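Workshop notebook, two-arm table
28 January 2021

Second evening entry in a row, which must be a record for me, but I want to get all of this down while my hands still remember it. Whoever picks up the table after me (hello!) can skip to the wiring part if the rest gets too chatty, and it will.

So, the arms are both back on the bench and both clamped, and I'm happier with the mounting than I have been since we started. If you remember the old arrangement, the left bracket had a habit of creeping whenever the arm reached out to the far side with something in its gripper, and by the end of an evening all the saved positions on that side were off by a little finger's width. I took the bracket off, cleaned the underside of the table edge (there was old glue there, I think from the Virkdale shelf project), put a scrap of rubber mat between the clamp and the wood and did it all up again by hand, slowly, a bit on one side and then a bit on the other. After 2 hours of running I pushed on the base as hard as I dared and it stayed where it was. The right one got the same treatment even though it had never given trouble, mostly so that I wouldn't have to wonder about it later.

The joints themselves are the same Wasulico servos as before. I did swap the wrist servo on the left arm for the spare, since the old one had started making that dry little chirp near the end of its travel. It's in the parts drawer with a bit of masking tape on it that says CHIRPS. Please don't throw it out, I would like to open it up in February when there's more time and see if it's only the gear grease.

Now the task for the evening. I wanted both arms working over the same patch of table without any thought of a proper handover yet, only reaching, closing, lifting, putting down, and coming back to rest without getting in each other's way. The toys are good for this. The green one that's more or less cucumber shaped goes to the left arm, the blue handle goes to the right arm, and the lime green ring lives in the middle, where either side ought to be able to get at it. The orange cup at the back with the yellow and green pieces in it is where things are supposed to end up once we get that far.

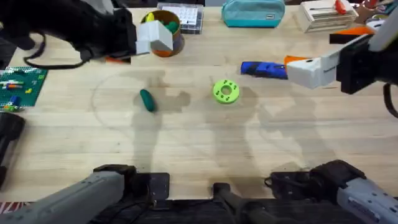
I spent a long time on the resting pose, longer than I meant to. In the version Zondham gave us (I mean the old Zondham control program, the one on the gray laptop), each arm folds all the way back to its base after every move, and it's lovely to watch and terribly slow. I've changed it so that the arms only pull back as far as they need to clear the middle of the table, and then wait there with the gripper open. That makes the whole session feel much more lively. The catch is that the elbows now spend more time out over the table, and if you lean in to straighten a toy you'll find an arm closer to your ear than you expected. Hit the stop button first, then lean in. I wrote this on a card and taped the card to the lamp.

Grip settings. The left gripper was closing too hard on anything soft. I had the closing limit set from the days when we were lifting wood blocks, and on the toys it was simply too much: the motor strained and got warm, and after a few lifts the arm would go limp and drop whatever it had. I brought the limit down in small steps until the green piece stayed put when I tugged on it and the motor stayed quiet. It ended up at 238 on the slider, and I've saved that as the new default for the left side. The right side I left alone, because the blue handle is hard and smooth and wants a firmer squeeze. If you move the blue one over to the left arm for any reason, expect it to slip at the new setting.

The orange finger pieces are holding up nicely, by the way. I was worried that they'd be too slick, and I had a sheet of grip tape standing by all evening and never opened it. I did wipe them down once with a damp cloth when the green piece started sliding, and I'd suggest doing that at the start of each session, it takes no time at all.

One thing I got wrong for most of the first hour, so that you don't have to: the left arm kept missing the green piece, always on the same side, and always by the same amount. I blamed the new servo, of course. I took it out and put it back in, checked the horn, ran the centering routine again, made tea, came back, and ran the centering routine once more. Everything checked out and it still missed. In the end it was me. I'd been putting the green piece down slightly turned from the angle I used when I recorded the move, and at that length a small turn carries the ends a good way off. Now I set it against the mark on the wood before every run and it's been very well behaved since.

By the end of the evening I had both arms picking up in the same run, and I was so pleased that I let it go round 5 more times than I needed to, just for the fun of it.
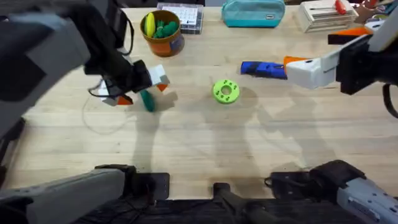 Left arm with the green piece, right arm with the blue handle, ring still in the middle.

The ring is the next problem and I don't have a good answer yet. It lies flat and it's thick enough to grab by the outside edge, but coming in from the side the fingers like to push it along the table before they close. I tried coming down from above, which works better, though then the wrist cable gets pulled rather tight at the lowest point and I didn't like the look of that at all. Two ideas, neither of them tested. One is to go in with a single finger through the hole in the center and close on one side of it, like picking up a roll of tape. The other is to let one arm hold the ring still and have the other take it, which would be a nice first step toward a real handover, only I'd want to slow everything down to a crawl before trying it with the two grippers that close together.

Wiring notes. The cables on both arms still hang in loops from the wrist section and I would like to see them tidied. I tried spiral wrap on the left one and took it off again after a few moves; it made the bundle so stiff that it was steering the arm a little, and you could see the gripper drift when it was supposed to be holding still. A softer sleeve might do it. There's a length of the braided stuff left over in the Kaufmann box under the window, and if it's long enough for both arms I'll use that, otherwise one arm gets it and the other stays as it is until somebody places an order. Leave slack at the wrist whichever way you do it. The arm needs more than you'd guess when it turns all the way over.

The power supply got warm but no worse than last time. I moved it off the carpet tile and onto the bare floor and that seemed to help. Its fan is noisy, and I know the people at the sewing table have been very patient with us, so if anyone has a quieter one of the same rating at home, I'd happily trade for it (and bring cake).

The small parts I've left along the back of the table are meant to stay there, please. The clear box with the compartments has the spare screws for the grippers, and the teal pouch has the hex keys. I know the pouch looks as if it belongs in somebody's school bag, but it has been the best home for those keys that we've ever had, so if you borrow one, put it back in there and zip it up.

To do, in whatever order suits:

Try the ring from above with the softer cable sleeve fitted.
Record the cup drop for the left arm, starting high and coming down slowly.
Save a copy of tonight's positions to the shared folder. I did it on the laptop only.
Check the right clamp again after the next long session.
More masking tape, we're nearly out.

I switched the arms off at the wall with both of them supported so they didn't flop, and put the dust sheet over the laptop. The key to the cabinet is on its hook.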